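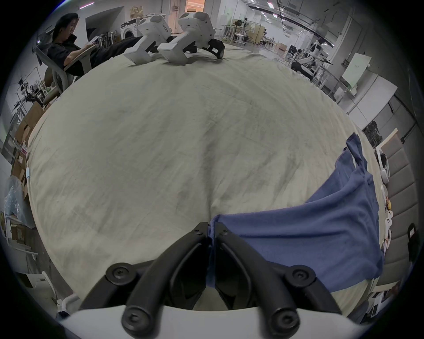

Shirt folding, grasp detector
4 March 2022

Replayed 17 episodes through the Redine segmenter. With the jaws closed on a narrow fold, the cloth mask splits in two and the planner picks the wrong half. Merged masks across the finger region.

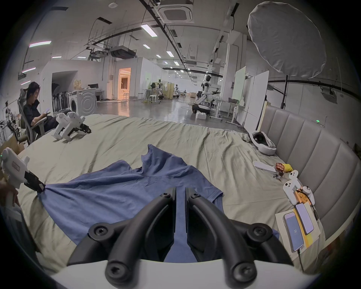
Time sync

Left and right gripper streams drift by roughly 240 ms. Resampled both to the head camera clock.

Stretch primitive: both lower corners held, tension cap at 2 N.

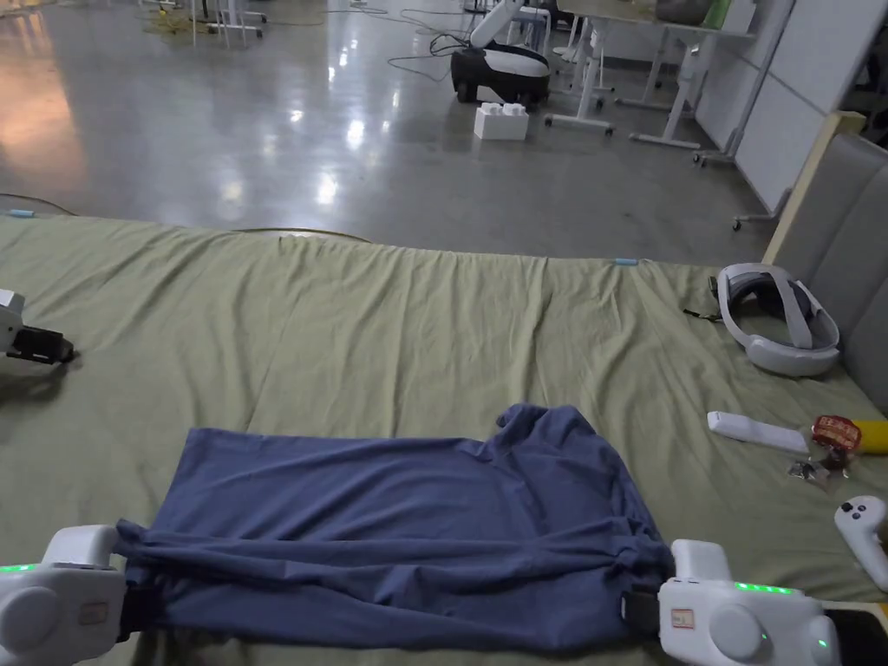 Comment in the margin says the cap should scale with garment size. Agreed, added as a config value.

Open-jaw segments are still labeled as grasps.
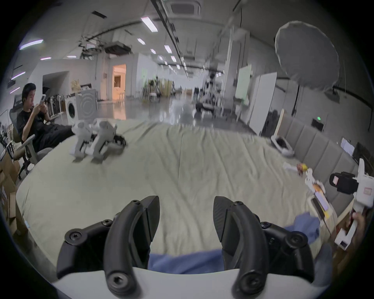 Threshold on jaw width goes in next, then rerun on the Gumcombe branch.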